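Fliltcombe games fair, 2022-01-18

Doors opened at ten and the queue for the Hidon stand was already past the cloakroom. Hidon is a co-op fishing game with ghosts in it, made by a studio called Pant. I got 8 minutes on it, playing as the lighthouse keeper. The boat handles well. The menus need work. 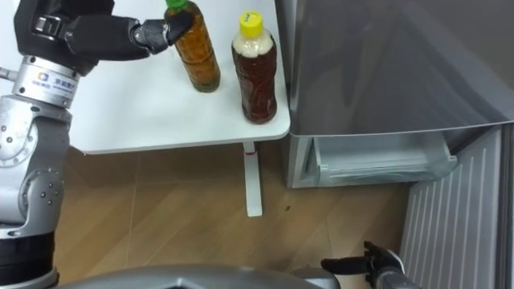
## Talk: keeping the servers up

Vandana Bajpai from Pant spoke upstairs after lunch. Their last open test peaked at 2764 players, and the lobby list lives in Redis. She said crossplay is planned but gave no date.

Day tickets were £12 on the door. I left at four, having missed the card game room. The second test starts later in January.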